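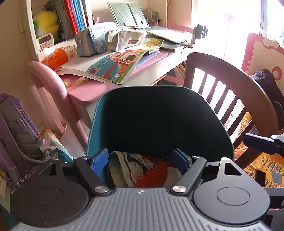 I have been riding old motorcycles for most of my life, and I would like to say a kind word for the ones that still look their age. At the February show in Grinard I stood a good while in front of a Mendau twin so thoroughly restored that I was almost afraid to breathe on it. It was lovely, I'll admit, and my friend Custódio Aguiar told me the job had taken about 2,000 hours. But I missed the scuffs. My own parts live in whatever will hold them, and a plain dark teal plastic bin with a rounded rim would suit me as well as any fitted cabinet, so perhaps I am the wrong man to judge these things.

Still, here is what bothers me. When a machine is stripped to the last bolt and every surface made new, you lose the marks left by the people who rode it. Boonsong Luangrath, who has kept the same Magalhães single going for longer than I have known him, has a dent in his tank from a gatepost and a worn patch where his knee goes. He rode it 1,365 miles last summer, mostly on back roads, and came home grinning. Would he have done that with fresh paint to worry over? I doubt it very much.
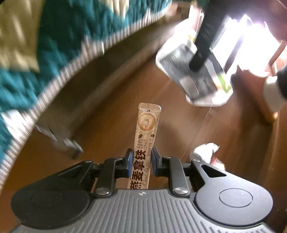
Black jaw fingers with blue pads on the inner faces.

I don't mean that rust should be left to win. Brakes should be right, tires should be sound, and wiring that scares you ought to come out. But if the paint is faded and the seat has a split or two — well, clean it, oil what needs oiling, and go for a ride. You can always restore a bike later, if you must. Putting the old finish back is another matter, and I've yet to meet anyone who has managed it.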